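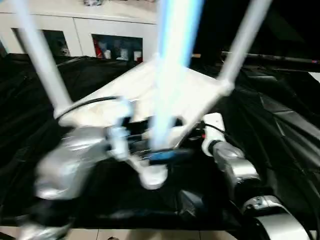 White folding stand: tubular legs, central pole, flat base.

Bosman 3000 pressure washer, tested on light-colored outdoor furniture

The Bosman 3000 is a gas machine rated at 3000 psi. It is sold mainly for driveways and siding. I bought it for those jobs and then used it for three seasons on everything else, including folding stands, plastic chairs, a resin bench and two planters. This review covers the furniture work. Concrete performance has been written up well enough elsewhere.

Setup

Assembly consists of the handle, the wheels and the hose reel bracket. The bracket bolts are metric and the rest are not, so have both socket sets out. Oil is included but the bottle is small and I had to top off from my own. The pump inlet takes a standard garden hose. The screen washer in the inlet was missing from my unit and had to be ordered separately.

The engine starts on the second or third pull when cold. Choke position is marked on a sticker that faded during the first summer.

Nozzles

The kit has four quick-connect tips plus a soap tip. For plastic furniture, leave the 15-degree tip in the rack. At close range it raised a fuzzy texture on the edge of the resin bench, and the damage does not buff out. The 40-degree tip held well back removed loose dirt and pollen with no visible marking. The soap tip is the one I use most.

Narrow tubes are the hard part. Water hits a round leg and sprays off to both sides, so each leg needs passes from several directions. Hinges and folding joints hold grit that the wide tip does not reach. I clean those with a nylon brush before any water goes on.

Detergent

Bosman supplies a sample packet. I ran through that and switched to Covia outdoor concentrate, diluted to the label, with a dwell time of 15 minutes in shade. Algae came off the white plastic in one rinse. Rust stains from old screws did not move with any combination of tip and soap.

The siphon tube is too short to reach the bottom of a full-size bucket. A longer piece of clear tubing from the hardware store fixed it.

Inspection and drying

White plastic hides a thin film of soap. I turn pieces over and check the underside of the seat, the inside of the legs and the feet. A dark cloth on the floor helps, as missed edges are easier to see against it.

Chairs do best on their sides for this, legs out, where they can be rotated.

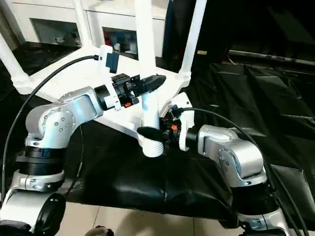 Compared with the Husitz electric

I also own a small Husitz electric washer. It is quieter, starts every time and has never marked plastic. It also takes far longer on a dirty driveway. For furniture alone I would buy the Husitz and skip the gas. An Atley surface cleaner head fits the Bosman wand without an adapter – it does not fit the Husitz.

Faults so far

The trigger lock broke in the second season. The hose kinks near the pump fitting and keeps a memory of the reel. Warranty is 2 years, and the hose is excluded from it as a wear item.

Rating: 3 out of 5 for furniture.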